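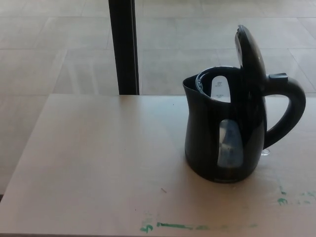
Week 4: Hard water, limescale and what to do about both

Right, I promised last time we'd get on to hardness, so let's do it. If you missed week 3, get the notes on dissolved salts from Marietjie Pillay first, as I'm going to lean on them quite a bit.

What makes water hard

Rain is soft. It picks up a little carbon dioxide on the way down and through the soil, which makes it very slightly acidic, and then it meets rock. If the rock is granite, not much happens. If it's chalk or limestone, the water slowly dissolves some of it and carries it off as calcium hydrogencarbonate (plus some magnesium if there's dolomite about). By the time it reaches your tap it can be carrying a fair load, and you can't see any of it!

I grew up on granite and moved to chalk at 33, and the first thing I noticed was the soap. It wouldn't lather. I used twice as much and got a grey scum round the bath for my trouble. The scum is calcium stearate, and we'll make some on purpose in the practical.

Temporary and permanent

People mix these two up every year, so please slow down here.

Temporary hardness comes from the hydrogencarbonates. Heat the water and they break down:

Ca(HCO3)2 → CaCO3 + H2O + CO2

The calcium carbonate is the limescale. It isn't very soluble, so it comes out as a solid and sticks to whatever is nearby, and hot surfaces get it worst.

Permanent hardness comes mostly from sulphates and chlorides of calcium and magnesium. You can boil that water all afternoon and it stays hard. To shift it you need washing soda, or an ion exchange resin, or distillation if you have the patience.

Most tap water in this area has a bit of each.

Getting rid of scale

Acid. Any mild acid will do it, and the fizz is carbon dioxide coming off. Vinegar works but stinks the kitchen out. I like citric acid: two tablespoons in a litre of warm water, leave it half an hour, tip it away, rinse well. Don't boil citric acid solution on heavy scale, by the way. Above 90 degrees or so you can get calcium citrate dropping out, and that's a real pain to remove (I've done it, and I spent an evening scraping).

Never mix any descaler with bleach. Chlorine gas. I'll say it again in the practical.

Practical, June session

Yeison Alvarado is bringing four water samples, labelled Jokosis, Botell, Hrubý and Jillden after the springs they come from. For each one:

Measure 50 ml into a conical flask.
Add soap solution 1 ml at a time, stopper and shake.
Stop when the lather lasts 30 seconds and write down the volume.
Repeat with a fresh 50 ml that has been boiled for 12 minutes, cooled, topped back up to 50 ml with distilled water and filtered.

The difference between the two readings gives you the temporary part. Whatever the boiled sample needs beyond your distilled water blank is the permanent part. Do the blank first, please.

Reading: chapter 6, skip the bit on zeolites. Bring an apron.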